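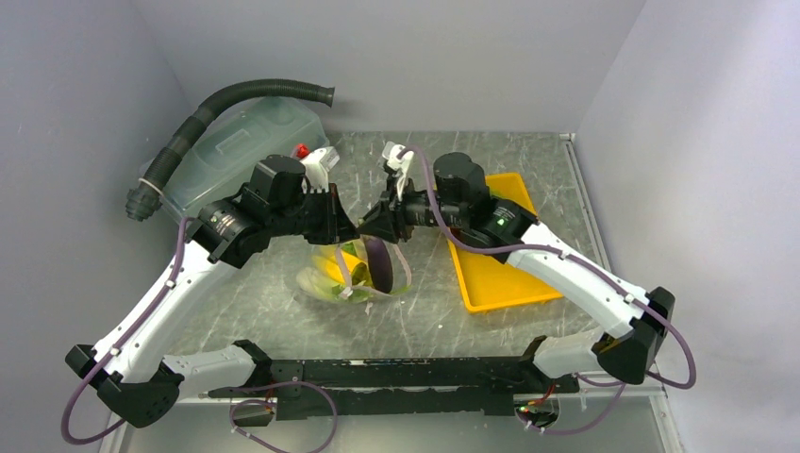
Both grippers over the produce bag, tips nearly touching.

If you run two arms over one small table, sooner or later they'll bump fingers. Mine did it at the bag, every time, and it took me most of April to sort out. These are the steps that got me there, so maybe you can do it in an afternoon!

The symptom: the arms come in for the bag straps, one of them stalls, and the controller throws a following error (on my Pullex box it's fault 42). I kept clearing it and hitting run again. Don't do that. After enough of those my left wrist had a tiny bit of play in it, and I had to order a new coupling from Hallevcombe.

1. Hit the stop and cut motor power. Hold the forearms up first or they'll drop on your table, and keep your fingers out from between the grippers.

2. Check your cables. If a loop is snagging on an elbow you'll get the same fault, and you'll waste a night on software like I did.

3. Close both grippers and jog the tips toward each other at 3 percent speed. Stop when a sheet of paper just drags between them. Write down where each arm thinks its tip is. Mine disagreed by 12 mm, yikes.

4. Re-home the arm that's off, then repeat step 3. Thibault Fleury on the Prenemberg forum told me to do the left one twice, and I'd listen to him.

5. Add a keep-out zone. I set 42 mm between wrists, and only one arm gets to enter the middle at a time unless the routine says otherwise.

6. Run it 100 times with the bag in place and the speed down. Plastic bags shift around a lot, so an empty table won't show you much.

If you still get the fault after all that, pull the log before you power cycle, it gets wiped on restart.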